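To: kerlow-members list
Subject: Re: [kerlow-members] Open day at Clilance, worth the trip?

Sorry for slow answer, been meaning to write this up all week and it's going out in bits between other things.

On Saturday, March 15, 2025, somebody wrote:

> Did anyone from here get to the Clilance open day in the end? I had
> a place and couldn't use it. Mainly want to know whether they let
> you try the hand-held grippers or if it was just slides. Also is
> the Santoro talk the same one as in February? Thinking of taking
> our lot to the next one if it's any good.

Went, yes. Not just slides. Slides for the first bit, then down the corridor to the demo tables and you could stay as long as you liked. The Santoro talk was the February one with a new ending, skip it if you've heard it.

Room 3 is the one you want. Ordinary wooden tables, hand-held grippers, someone at each table showing you how to work the thing. You squeeze, the fingers close, a camera on the tool records what it sees, and the recordings go off to train the arm. They started with drinks cans, which sounds dull but a shiny curved can is a fair test of anybody's fingers.
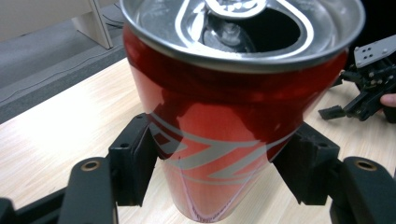

Open can held between the two fingers, second gripper on the table behind.

My go was not great. Everyone squeezes too hard at first, me included, and the chap running it said to come in slower and let the pads do the work. Second try better. They want a clean start to every recording, fingers wide, table clear between them, hold still, then go. I kept rushing that part and got told off (nicely).

Before the open day they had 1381 recordings in this set. By the time we left the board said 1549, so visitors did put in a decent shift, tho I'd guess a fair few get binned. Mine certainly.

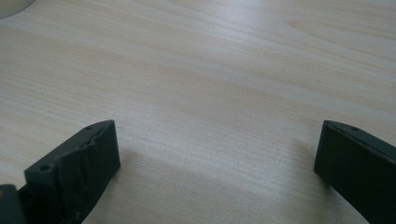

They also talked about finger wear, more intersting than the talk upstairs if you ask me. The pads take all the punishment and the rest of the finger hardly any, so they want to be able to change a pad without taking the whole tool apart. The Trusetura people were asking a lot about that, they've had the same bother with theirs. No drawings to take away yet. I asked, got a "soon".

Somebody in our group asked about the camera position and got a long reply I only half followed. Gist: the view from the tool should have the fingertips in it all the time, otherwise you can't tell afterwards how far open they were.

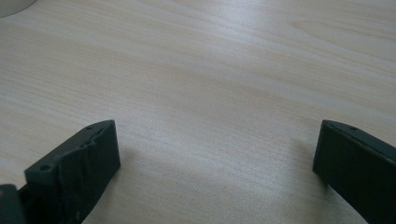

Do you need to have used one before?
No experience needed. They give you a short run-through at the table and then you're off.

That was the thing most people in the queue were asking so thought I'd put it in.

Practical stuff. Groups capped at 18, so if you are bringing your lot then book early and say how many. Parking is round the back, the sign at the front is wrong. Tea was free, biscuits went fast. Lift was out when we were there, worth ringing ahead if that matters to anyone. Wear something with sleeves that stay up, mine kept getting in the way of the linkage.

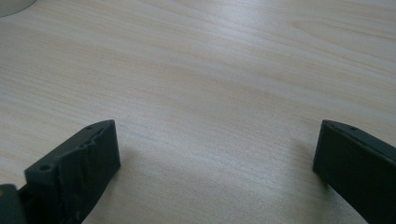
Fingers open over the table, nothing in the grip.

Would I go again, yes, but go straight to room 3 and do the talk after. If they run another I'll forward the notice here. Someone has my blue folder from the tea table by the way, has the Kerlow handouts in it, please bring it to the next meeting.

Got to run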